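Dwynwen Howells
A little thread on suture practice pads, as promised to everyone who asked after my last one. Kettle on, this may ramble (I always ramble).

Dwynwen Howells
I've been stitching pads in the evenings since November, usually at the kitchen table once the plates are cleared. My first was a smooth one, very shiny, and I went through the whole thing in a week and learnt mostly how to make a mess of it.

Dwynwen Howells
The one I've moved on to is a Stitard, and the big difference is the texture. It has these tiny dimples all over, like pores, and I find my eye has something to hold on to when I'm spacing stitches. On the smooth pad I was forever guessing and then being cross with myself.

Dwynwen Howells
Mawar Subramaniam put me on to it, and she also told me to stop buying thread by the fancy packet. Get the plain practice stuff, she said, in a colour you can see. She was right and I have thanked her with cake.

Dwynwen Howells
Colour matters more than I expected! Black thread on a red-stained cut just vanishes under a warm lamp. Blue-green is lovely. You can follow it all the way back to the needle, even at nine at night with tired eyes.

Dwynwen Howells
Now, the pretend blood. Plenty of people skip it and I quite understand, it gets on everything, and I have one tea towel that will never be the same. But I do like a bit of it for practice, as a clean white pad makes the edges of a cut look far easier to find than they are.

Dwynwen Howells
Holding the needle: I was gripping mine right at the back end, next to the thread, and it kept twisting on me. Move along the curve a bit and keep the point up and clear of the pad until you're ready to go in. Then turn your wrist and let the curve do the work. Pushing straight is how you bend them (ask me how many I've bent).

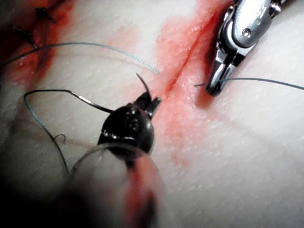 Curved needle, point up, beside the cut. Do look at that daft little curl in the thread.

Dwynwen Howells
Those curls are my nemesis, by the way. They pull up into a knot just when the stitch is going nicely. I now draw the new thread gently between finger and thumb before I begin, and I stop and tease out any kinks before pulling through. Slow, but it saves a lot of muttering.

Dwynwen Howells
My evening target is 40 stitches, and I don't always get there. Mawar says she did 2000 before hers looked like anything, so I've pinned that thought above the sink and I'm trying to be patient.

Dwynwen Howells
If you've got a favourite way of storing pads so they don't pick up fluff, please tell me. Mine lives in an old biscuit tin with greaseproof paper round it and it still comes out hairy. Next time I'll do knots, once I can tie one I'm willing to show you all x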